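From: Ngozi Lawal
To: Nenness Residents list
Date: 21 October 2025
Subject: Re: Storage room shelving and the January move

Osaze Adeleke wrote:
> Can someone confirm what we agreed on the shelves? I have two
> quotes, one from Vanerov and one from Uzor, and they don't cover
> the same thing. Uzor includes taking out the old racks. Vanerov
> doesn't. Also, is the limit per household still 3 boxes? Salamatu
> thought it had gone up.

Osaze,

The limit is 6 boxes per household now. It was 3 under the old rules, so Salamatu is right. The new rules are on the board by the mailboxes, but the copy on the website is still the old one. Abimbola has the login and I've asked him to swap it.

On the quotes, we agreed to have the old racks removed by whoever puts in the new ones. Please go back to Vanerov and ask them to add removal to their price. If the difference is under $300 after that, I would go with Uzor, who can start sooner. The shelves should be 8 feet long on the back wall. The side wall stays clear for bikes.

Color was left open. Nneka asked for a dark brown against a gray floor, and I have no objection.
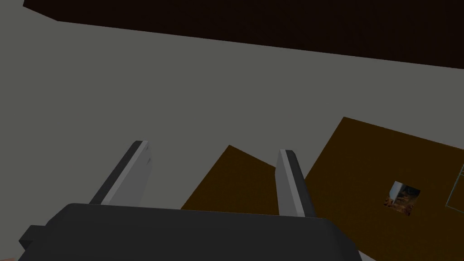 Things still to settle before January

1. Where the boxes go while the work is done. The laundry room is too damp. Salamatu has offered half of her garage, but we would need to be out again by the end of the month.

2. Labels. Every box needs a name and unit number on the short side. Last year we had several with neither, and two of them are still in there.

3. The lock. Mulach can recode it for new keys, but they want a full list of who has one. Send me your name if you hold a key, even if you think I already know.

4. Paint cans. Please take yours home. The fire inspector mentioned them last time.

Osaze, let me know when Vanerov gets back to you.

Ngozi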